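Chapter 7
Choosing a Hand: How to Compare Grippers Fairly

By Rangi Faulkner
Updated January
841 shares | 2 comments

Pick up a pencil. Now pick up a paperback, a grape, and a wet bar of soap. You changed your grip four times without thinking about it, and you probably couldn't tell me exactly what you changed. That little gap between what our hands do and what we can explain is why I love teaching this chapter!

In Chapter 6 we treated the end of the arm as a point. It had a position and an orientation, and we were happy to drive it around the workspace and call it a day. Now we have to put something on that point, and it has to hold things. Two fingers or three? Soft pads or hard ones? A motor that closes slowly and reports its force, or an air cylinder that snaps shut and tells you nothing? Every one of these choices has fans, and most of the fans have only ever used one kind. So before we get to any designs, we are going to learn how to run a fair comparison.

When I was first asked to compare grippers, I did it badly. There were two on my bench, a parallel-jaw model we called the Cosgrove and a softer, wider one called the Mitton. I tried the Cosgrove in the morning and the Mitton after lunch. The Mitton won by a mile, and I wrote that down with great confidence. What I had really measured was my own practice. By the afternoon I knew where each object liked to roll, which edge of the box to go for, and how far to open before coming in. When I ran it again with the order reversed, the Cosgrove came out ahead. Same objects, same table, same person, opposite answer.

That mistake gives us our first working rule: mix up the order. In the lab exercises you will make 100 grasps with each gripper, shuffled together in short blocks so that neither one gets all of your fresh attention or all of your tired wrists. It feels slow, and swapping tools every few minutes is a pain, but the numbers you get are worth having.

The second rule is to decide what counts as a success before you start. Is it a success if the object leaves the table? If it stays up while you count to five? If it ends up where you wanted it, right side up? Write the answer on paper and tape it to the bench. You will be amazed how generous you become toward a gripper you built yourself. (I have caught myself giving credit for a grasp in which the object landed on my shoe.)

The third rule concerns the objects. Choose them before you choose the gripper, and include a few that you expect to go wrong. Flat, heavy things are wonderful for this. A book lying on a table has almost no edge to get under, its cover slides against its pages, and its weight shifts as soon as one side comes up. Thin cloth is just as mean in a different way. If your set is all blocks and cans, every gripper will look terrific.

Much of the data in this chapter comes from the Ginen trials, a set of 2253 grasps made with hand-held grippers instead of arm-mounted ones. 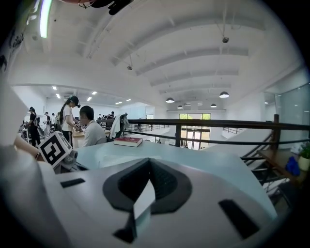 Holding the tool yourself takes the arm, its controller, and all of its quirks out of the comparison, and you can get through a whole set of objects in the time it takes to home a big arm and clear its faults. The catch is that you bring a human shoulder and elbow along with you. People tilt, reach around, and rescue a bad approach at the last moment, and an arm running a fixed path will do none of that. Keep this in mind when you reach Section 7.4, where the same grippers go onto a Setetti arm and several of the rankings change places.

Tracking matters here too. A visual marker fixed rigidly to a tool lets a camera work out where the tool is and how it is turned, but only while the camera gets a decent look at the marker. Section 7.3 covers what to do with the stretches when it doesn't.

By the end of the chapter you should be able to plan a comparison of two grippers, run it, and say how sure you are of the result. You will need the transforms from Chapter 5 and a little of the statistics from Appendix B. Bring some objects from home as well, the odder the better. We begin in Section 7.1 with the simplest case there is: two flat fingers, one block, and the friction between them.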